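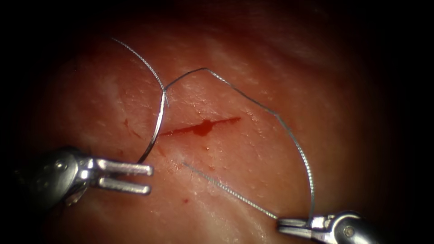 CAVEMHOLM, June 12, 2018

The letter that Lâm Lục received in April was a page and a half long and asked for £1,780. It said that the equipment allowance she had been paid at the start of her training was now classed as an overpayment, that the sum was due in full, and that she could ring a number if she wished to discuss it. She rang the number for most of a morning. When she got through, she was told that her receipts had not been received.

She had sent them in the autumn. She had the confirmation email, with a reference number, and she read it out. The person on the line said the reference belonged to the old system.

Letters like hers went to 1161 students in and near Cavemholm this spring, nearly all of them on nursing, veterinary nursing and other practical health courses at Closness College. The allowance was set up by the regional skills office to help people on low incomes meet the costs that come with this sort of training: uniforms, shoes, travel to placements, kit for practising at home. It is a grant and was advertised as one. Students who can show what they spent keep the money. Those who cannot must pay it back.

Few people quarrel with that in principle. The trouble lies in how the showing is done. Until last year receipts were handed in at a desk in the college, where someone looked at them and stamped a form. In the autumn the work passed to a contractor, Custora, which runs it through an online service called Quan. Students were told to upload each receipt separately, with a category code, within 30 days of buying the item. A receipt with the wrong code was set aside. So was one photographed at an angle the service could not read. The student was meant to get a message in either case, and many say they never did.

Custora said in a written reply that messages were sent to the address held on file and that the rules had been agreed with the skills office before the contract began. It would not discuss individual cases. The skills office said it was looking at the process and that nobody would be taken to court while it did so. It did not say the letters had been withdrawn, and they have not been.

Gholamreza Akbari teaches on the veterinary nursing course and has become, without meaning to, the person students go to with their letters. He keeps them in a box file under his desk. He was a claims clerk for an insurer before he retrained, and he says the first thing he noticed was that the letters gave no breakdown.

"If you tell someone they owe you money, you show them the sum," he says. "You list what you accepted and what you turned down. There's none of that. It's the whole allowance or nothing."

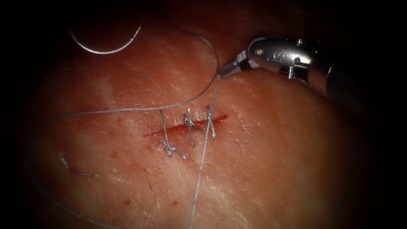
The category codes are the part of the scheme that students complain of most. There is a code for clothing, one for travel and one for books, and everything else goes under a heading called course tools, which has a list of approved items attached. The list covers scissors, fob watches and stethoscopes. It does not mention practice pads, or thread of any kind, and a row of stitches across a cut in a pad, in thin grey braided thread like the ones here, is exactly what a second-year is expected to work on at home. Students who put the pads under course tools had them refused. Some tried clothing, on the advice of the helpline, and had them refused again.

Lục's claim failed for a different reason. Her placement was at a farm practice a long way from the nearest bus stop, and for seven weeks she paid a neighbour for petrol. The neighbour wrote her a signed note each time. The old desk took notes of that kind. Quan wanted a printed fare receipt, and because the travel section of her claim was marked incomplete, the whole claim was closed.

She is now paying £20 a month under an arrangement she was offered over the phone. She did not know, when she agreed to it, that there was a right of appeal. The letter mentions it on the second page, below the bank details.

Akbari has helped with a number of appeals since then. Two have been upheld and most have had no answer. He would like the desk brought back for one afternoon a week, even if the payments stay with Custora, and he has written to the skills office to say so. The office has replied that staffing at the college is a matter for the college. The college says the desk was paid for out of the old contract, and that the money went when the contract did.

The next round of allowances opens in the autumn. The guidance has been posted on the Closness website, and the list of approved items is the same as last year's. Lục will be entitled to apply again for her final year. She has filled in the form but has not yet sent it.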